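Gripper swap checklist, Brovari bench
July 30, 2020, checked by Ljubica Softić

E-stop, both arms: OK
Mounting bolts: OK, marks line up
Finger pads: worn, swap before October
Speed limit for trials: 30 percent, OK
Cable slack at wrist: OK, recheck after 17 cycles
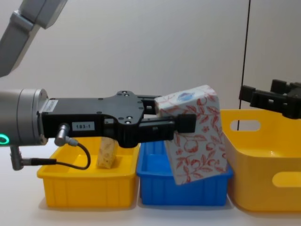
Grip force is the fun part! Level 3 beats level 6 on thin cardboard, no contest. With the tissue box tilted and its low end in the blue tray, watch the cable loop under 183-1.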